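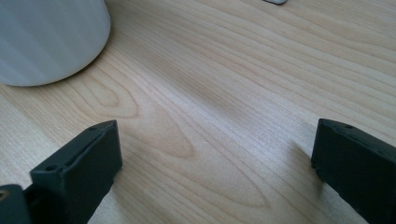
Keeping a Pale Wood Desk Looking Good (Without Fussing Over It All Day)

Posted March 13, 2026

I've had light wood furniture for most of my grown-up life and I love it, I really do, but it took me a long time to stop being scared of it. Dark tables forgive you. A blond desk shows the coffee ring, the pen, the blue off your new jeans, and that weird gray patch where your wrists sit. So I've collected a bunch of habits over the years, and since three different readers asked me about desk tops after my April post on kitchen shelves last year, I'm finally writing them all down in one place.

First, figure out what you've got

Before you put anything on the wood, find out how it's finished. Put one drop of water somewhere out of the way (I use the back corner) and leave it for a few minutes. If the drop sits up like a little bead, you have a sealed surface, probably some kind of varnish or lacquer, and you can relax quite a bit. If it starts soaking in and leaves a darker spot, the wood is oiled or waxed or bare and you need to go easier with water.

Also take a look at the edge. On a solid top the grain carries on over the side. On veneer there's usually a strip along the edge, or you can see layers. My first desk was veneer and I went at an ink stain with sandpaper, and let me tell you how thin veneer is! I had a pale brown oval in the middle of that desk for six years and kept a plant on it.

Everyday dusting

Dry microfiber cloth, every couple of days, going with the grain. That's most of the job. Shake the cloth outside first, or at least over the tub, since one bit of grit dragged across a matte finish leaves a line you'll see every single time the sun comes in.

I don't use spray polish on pale wood anymore. The one I had built up a sort of greasy haze, and then dust stuck to the haze, and then I was cleaning twice as much. If you've got the haze already, a cloth wrung out in warm water with a tiny squirt of dish soap will take it down, though it might need two or three rounds on different days.

The damp wipe

Once a week, or whenever I've been eating crackers at the keyboard (so, once a week):

Clear the whole top. Everything, even the lamp.
Dry dust first.
Warm water in a bowl, two drops of dish soap, cloth wrung out as hard as you can manage.
Wipe with the grain in long strokes from one side to the other.
Go over it again with a cloth dipped in plain water and wrung out.
Dry it right away with an old dish towel.

Don't pour or spray anything straight onto the wood. Spray the cloth.

Getting the light to help you

I clean my desk in the late morning when the window light comes in low across the top. You see smears you'd never notice from straight above. Get your eyes down near the surface and look toward the window and every fingerprint pops out. The bright patch where the light lands hardest is the worst place to judge by, though, because it washes everything out, so move your head around a little and check from the other side too.

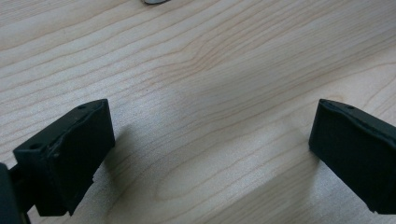 Blond wood with wavy grain, and some of those lines loop right around. Follow the general direction and don't worry about the curves.

Rings, ink and the gray wrist patch

White rings are usually moisture caught in the finish. I lay a dry cotton cloth over the ring and press with an iron on the lowest setting, no steam, for a few seconds at a time, lifting to peek. Patience! It's tempting to crank the heat and you'll be sorry. Dark rings have gone down into the wood itself and that's a bigger job.

Ballpoint will sometimes come off with a dab of rubbing alcohol on a cotton swab, but alcohol can dull or soften certain finishes, so try it underneath first. Pencil, just use a clean white eraser. Never the pink kind, it left a pink smudge on mine that was harder to shift than the pencil.

The wrist patch is skin oil and hand lotion and dirt all rubbed in together. Same soapy cloth as above, small circles just this once, then wipe with the grain to finish. If it keeps coming back, get a desk mat. I held out for ages because I wanted to see the wood, and then I gave in and bought a felt one, and I lift it up now and then so the wood under it doesn't end up a different color from the rest.

About sandpaper

Only for solid wood with an oil finish, please, and only if the other stuff failed. I use 516 square inches as my personal cutoff: if the area is bigger than that (it's the size of my little side table, I measured it once for a cloth) I call in help or live with the mark. For a small rough spot I work up through the finer grits and might finish with 1000 if I want it silky, then 2000 if I'm feeling fancy and there's something good on the radio. Wipe off all the dust, let it sit, then re-oil with a thin coat. Thin! Rub off whatever hasn't soaked in after fifteen minutes. And lay the oily rags out flat outside to dry, never balled up in the trash, because they can heat up and catch fire by themselves.

Little habits that save the top

Felt dots under anything you slide around: lamp, speaker, pen cup. Check them every few months, the glue gives up.

A coaster on each side of the desk. With one coaster I always put the mug down on the other side.

Rubber feet can leave marks on some finishes, so I stick a scrap of cork under mine.

Turn things around and shift them over once in a while if your desk gets sun. Pale wood yellows, and the spot under a book that never moves will stay lighter.

Keep nail polish remover in the bathroom. I have a story there and it's the reason I own a second desk.

Next up is drawers that stick, and I've got a candle stub ready for that one.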